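Drallport Case Intake Cabinet, Model 200

Supplied by Zirent Public Records Equipment to government departments, school boards, pension offices and licensing bodies

The Drallport Case Intake Cabinet is a secure, lockable unit for receiving, date-stamping and holding paper applications at a public counter. It is intended for offices that continue to accept forms in person and must be able to show when each one arrived. The cabinet is supplied fully assembled and may be placed behind an existing service counter without building work.

Each envelope or folder is fed through the front slot, stamped with the date, time and a sequential number, and dropped into one of 8 internal trays. The number is printed on a receipt for the applicant. Staff may assign trays by application type, by surname or by the officer responsible for the file. Assignments are changed at the keypad by a supervisor and are recorded in the unit's log.
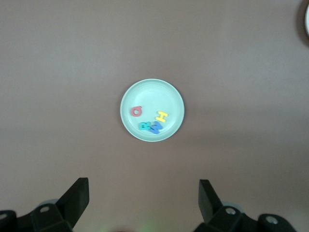

The log may be exported as a plain spreadsheet at the close of business. It lists every item received, the tray to which it was sent and the time at which the tray was emptied. Offices that report on processing times may use the export as their record of receipt. The cabinet does not scan or read the contents of an application, and no personal information is stored in its memory.

Specifications

Capacity: 1000 standard letter or A4 sheets in total
Trays: 8, removable, individually keyed
Receipt roll: 200 receipts per roll
Stamp format: day, month, year, 24-hour time, sequence number
Log memory: 30 working days, after which the oldest entries are overwritten
Finish: powder-coated steel, light grey or charcoal
Power: standard wall outlet, with battery backup for the clock
Languages on receipt: English or French, selected at set-up

Keys and access

Two supervisor keys and one key for each tray are included. Replacement keys are issued only on written request from the authorised officer named on the purchase order. Zirent does not keep copies of customer keys. Where an authorised officer leaves the organisation, the office should notify us in writing so that the record can be amended - requests from a former officer will be declined. 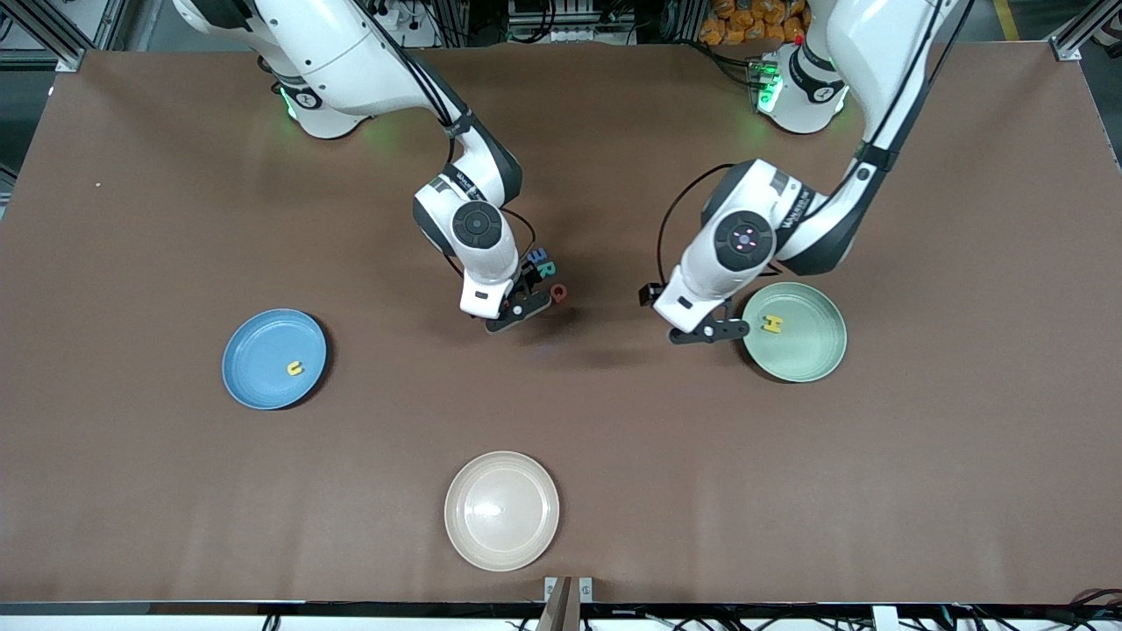

White arms with dark grippers over a brown tabletop.

Ordering

Orders are accepted by purchase order from public bodies and by prepaid invoice from all other customers. Delivery is made within 30 days of a confirmed order. Offices with stairs, restricted loading hours or a security desk should state this when ordering. Orders for more than one cabinet are delivered together unless staged delivery is requested.

The annual price list takes effect in August. Quotations issued before that time will be honoured for 30 days from the date of issue.

Service and warranty

The cabinet carries a two-year warranty on parts and labour. The Muli service plan extends coverage to five years and includes one inspection per year, a clock check and replacement of the stamp ribbon. Receipt rolls are not covered. Owners of the earlier Jurnitz cabinet may transfer an existing service plan to the Model 200, provided the older unit is withdrawn from use.

Contacts

Sales and quotations: Beatrice Laizer
Service plans and replacement keys: Mutua Biwott
Accessibility and alternative formats of the manual: Piroska Hegyi

Telephone enquiries are answered from 8:30 a.m.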